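Sand, mostly: a chat with the toy hire people in Treloar

Caught her on a Saturday at the back of the shop, kettle on, phone going every two minutes. She runs Foltine, the beach toy hire on the front at Treloar, and has done for 9 summers. Didn't want her name in. "Just say the bucket woman, everyone does."

So how does hiring out buckets even work? "You pay a pound, you get a net bag, you bring it back. Or you don't." Most do. She lost 42 bags last August, which she says is fine, she budgets for 100.

The idea came from bin day. Walking the dog past the car park, bins overflowing, half of it plastic that had been used for one afternoon. "I took a load home and washed it in the bath. My husband was not pleased."
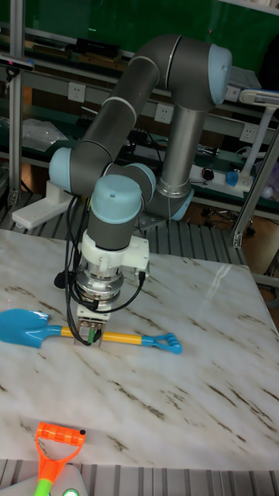 Washing is still the worst of the job. Everything gets a rinse outside, then a soak, then dried on racks in the yard, and if it rains you're stuck. Sand gets in the hollow handles and you never get it all out – she's stopped trying. What goes first? Buckets, always the buckets, the handle pops off. A toy shovel like the one in the photo is easier to look after, no moving bits, but kids bury them and forget where. "We get them back in the spring sometimes, after a storm. Bit faded. Still go out."

She has 1000 pieces in the shed now, some from a school clear-out in Belell, some left on the step overnight. Moulds are popular, castles mainly. Nobody wants the starfish.

Would she open another one? Long pause. Sovport council have asked, theres a kiosk going by the slipway. "The rent's all right. It's the stairs. You try carrying wet nets up them at six o'clock."

Then a family of five came in wanting spades and thats where we left it. Open till the end of the season, cash or card, dogs welcome.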